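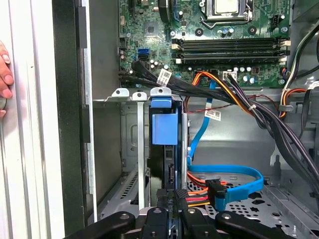
Última modificación de esta página: jueves 27 de junio

Lista de correo de propietarios y arrendatarios - Residencial Sepúlveda
Asunto: Re: Actualización de la renta y fianza de los locales en planta baja
De: Paula Pîrvu, Administración de Fincas Gadano
Para: lista de propietarios

Estimados señores:

En respuesta a la consulta remitida a esta lista por D. Edvin Solheim, que se reproduce parcialmente a continuación, esta administración desea precisar los siguientes extremos.

> El 12/06, Edvin Solheim escribió:
> Buenas tardes. Como propietario de uno de los locales de la
> planta baja he recibido del arrendatario, Arkum, una propuesta
> de prórroga por 3 años con la renta congelada y con cargo a
> la propiedad de las obras de la fachada comercial. Quisiera saber
> si otros propietarios han recibido la misma propuesta y si la
> comunidad tiene algo que decir sobre las obras. Me preocupa
> también la fianza, que sigue siendo la del contrato original.

Primero. La prórroga de los contratos de arrendamiento y la renta pactada son asuntos que corresponden a cada propietario con su arrendatario. La comunidad no interviene en ellos ni puede recomendar la aceptación o el rechazo de una oferta. Nos consta que la propuesta de Arkum ha sido remitida también a Dña. Nataša Angelovski, quien nos autoriza a comunicarlo en esta lista.

Segundo. Las obras que afecten a la fachada, incluidos los rótulos, los toldos y el cambio de carpintería exterior, requieren comunicación previa a esta administración y, cuando alteren la configuración del edificio, acuerdo de la junta. Lo anterior es de aplicación con independencia de quién asuma el coste. Hasta la fecha no se ha recibido proyecto alguno.

Tercero. En cuanto a la fianza, rogamos al Sr. Solheim que revise la cláusula correspondiente de su contrato. En los modelos facilitados en su día por Protgate, la fianza se fijaba en dos mensualidades y su actualización quedaba sujeta a lo que las partes acordasen al tiempo de la prórroga. Conviene que cualquier modificación conste por escrito en el mismo anexo.

Cuarto. D. Ognjen Babić ha solicitado que el asunto de los rótulos se incluya en el orden del día de la próxima junta. Los propietarios que deseen añadir otros puntos deberán enviarlos por escrito a esta administración en el plazo de 20 días desde la recepción del presente mensaje, con indicación del local o vivienda.

Se recuerda, por último, que los contratos y los datos bancarios no deben adjuntarse a los mensajes de la lista. Para su remisión puede utilizarse el correo ordinario de la oficina, a la atención de D. Haziq Simanjuntak.

Sin otro particular, reciban un atento saludo.

Paula Pîrvu
Administración de Fincas Gadano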